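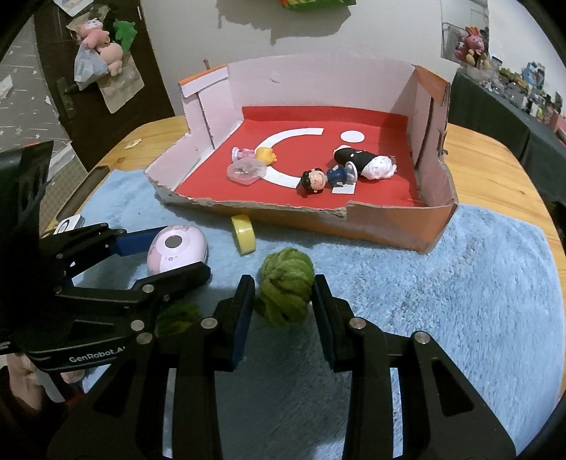

I run a little alterations and mending shop called Stitside, and I need another pair of hands by the end of August! Two days a week to start, probably more once the coats start coming in (they all arrive at once, every fall, and every year I swear I'll be ready).

Most of what you'd be doing is hems, zippers and linings. If you can put a new zipper in a pair of jeans without crying, I want to meet you. If you can do it in a down jacket, please call me tonight. We also do curtains for a few of the hotels out toward Skendow, long straight seams and a lot of heavy fabric to haul across the cutting table, so you should be okay lifting a full bolt. The curtains are boring, I won't lie, but they pay the rent and you can listen to whatever you like while you sew.

You don't need a certificate. I learned from my aunt and then from ruining my own clothes. I do need you to be comfortable on an industrial machine, or willing to spend your first couple of weeks getting there with me. I'll pay you for that time, same rate as everything else.

The other half of the job is the counter. People come in with a dress that was their mother's and they're nervous about handing it over, so you have to be kind and also tell them the truth about what can be done. Writing neat tickets matters more than you'd think. Arvid Bakke has the bench by the window and does all the leather and bags, and he can't read my handwriting, so there's room for improvement there.

Pay is 900 a month for the two days, and we settle up on the last working day. Hours are 9 to 5 with a proper lunch. There's a bus stop right outside (the 76 from Nimri) and a place to lock a bike in the yard. The shop is up one flight of stairs and there's no elevator, sorry.

To apply, write me a few lines about what you've sewn lately and bring something you made or fixed when you come by. It can be ugly on the outside, I'm going to turn it inside out anyway. If you'd rather just show up, after 3 in the afternoon is best, mornings are a zoo.

Oh, and tell me if you knit! We keep turning away sweaters.

Stitside Alterations and Mending, 2726 Trumasen | Contact | © Stitside | Back to top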